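About us

Zollby Shed is a shared workshop in Tevstead. We build hand tools and small arms for picking things up, mostly for use at home, and we are a good deal less excited about it than people expect. If you came here from one of those videos where a robot folds a shirt, please know that the shirt was probably folded many times before anybody pressed record.

Rhun Ellis started the workshop after buying a kit arm that promised to tidy his kitchen. It could move a sponge from one side of the sink to the other, on a good day, if the sponge was dry. He took it to bits, kept the motors and put a notice up in the library asking if anyone else had been let down in the same way. Ciarán Ní Mhurchú answered it. She had spent years mending sewing machines and had strong views about anything sold as needing no maintenance.

We rent the ground floor of the old Nic Giolla building, behind the tyre place. There are two long benches, a lathe that predates all of us and a printer that works if you don't rush it. Members pay by the month and share the tools. Some are building their own projects, which have nothing to do with robots, and they are very welcome. We like having somebody in the room who is making a chair.

What we do

Our main project is called Cirico. It began as a full arm and has been cut down ever since. At the moment it is a gripper you hold in your hand and carry to the job, so that we can find out what a pair of fingers needs to do before we spend money on the shoulder and elbow behind them. We think this is the wrong way round in most home projects we've seen. People buy the arm first, then stick something on the end of it.

We try Cirico on ordinary household things, and we pick the awkward ones. Foam blocks are no use to us. Any gripper can lift a foam block, and foam blocks are what you get in the adverts.

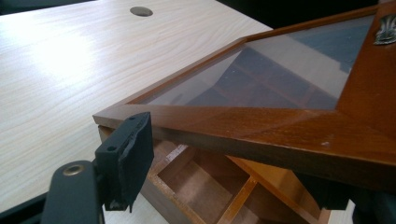 Lids are a long-running argument. A lid with glass in it is heavy for its size, it doesn't like being squeezed, and if you take hold of it by one corner the rest goes where it pleases. Rhun believes softer pads will fix most of this. Ciarán believes softer pads will wear out by January and then we'll be back where we were, with less money. Both have been right before.

We keep a log of every attempt, written by hand in a ruled book, and the failures go in along with everything else. The log stands at 2,066 attempts. Of those, 1,004 were marked as good, and Ciarán would like it known that she'd have marked it harder. We put that figure on this page on purpose. If somebody offers you a home robot, ask them for theirs, and ask who did the marking.

What we don't do

We don't sell finished robots. We don't take on work caring for people, and we won't tell you that a machine can. We have turned down two offers from firms who wanted a demonstration filmed to music.

We also don't think every job needs a machine. A fair number of visitors come in with an idea, have a cup of tea and go home meaning to put up a shelf instead. We count those as good visits — they aren't in the log.

Joining

There are 72 members on the books, though you'd never see that many in at once and the benches wouldn't stand for it. No experience is needed. You'll get an hour on the tools with Ciarán before you touch the lathe, and she does not shorten it for engineers.

Membership covers the benches, the shared tools and a shelf with your name on it. Materials are extra. Come to the side door after six in the evening and knock loudly, the bell has been on the list of jobs for a while.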